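Notes from the Bruvard open afternoon, November

Bruvard opened its software floor to visitors for one afternoon and I went along with two colleagues from our stock systems team. We look after book returns for a chain of lending sites, so we were mainly there for the shelf handling work, which Bruvard calls Lekota. There were three talks and a long stretch at the benches.

## Planning

The first talk was on the motion planner, Rasano. It samples candidate paths, throws out any that clip the shelf model, and hands the shortest to the controller. The old version gave up after 2000 samples. The new one keeps the tree from the previous request and repairs it, which helps a lot when the only thing that has changed is one book. The time limit for a plan is now 200 milliseconds. If it misses that, the arm holds position and asks again.

I asked what happens when the shelf model is wrong by a centimetre. The answer was that the planner doesn't know, and that the last part of the move is left to the wrist camera and the force readings. That seemed fair, although it does push the hard part into somebody else's module.

## Control

The approach is split into two modes. Free motion runs on position control. Near the shelf it changes to a softer mode, with a limit of 8 newtons on sideways push. We were shown the log of a bad changeover, where the soft mode had started while the arm was still moving quickly and the force trace had a spike in it. The fix was a check on speed before the switch, one line in the state machine. Finding it had taken them most of a month.

## Tooling

Trustari is the replay tool, and for me it was the best part of the visit. It lines up camera images, joint angles, forces and planner output on one timeline, and you can drag back and forth through a run. You can also swap in a newer perception model and see where its output differs from what was recorded. Their regression set has 70 runs and goes through overnight.

The interface is plain and the search is slow. Labels are typed by hand, so the same fault turns up under several spellings.

## Perception

Close-up views of books are what the perception group spends its time on. Near the shelf edge a lot of the view is out of focus, and strong light from behind washes out the rest. Spine text is often only partly in view, and stickers break it up further. The reader therefore returns fragments with a score for each, and a second step matches them against the catalogue. A first name and part of a title can be enough if the catalogue is small. With ours I doubt it, and we have asked whether we can send them an extract to try. 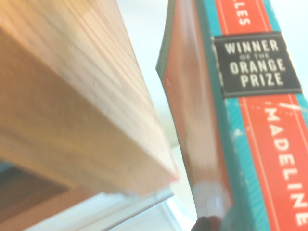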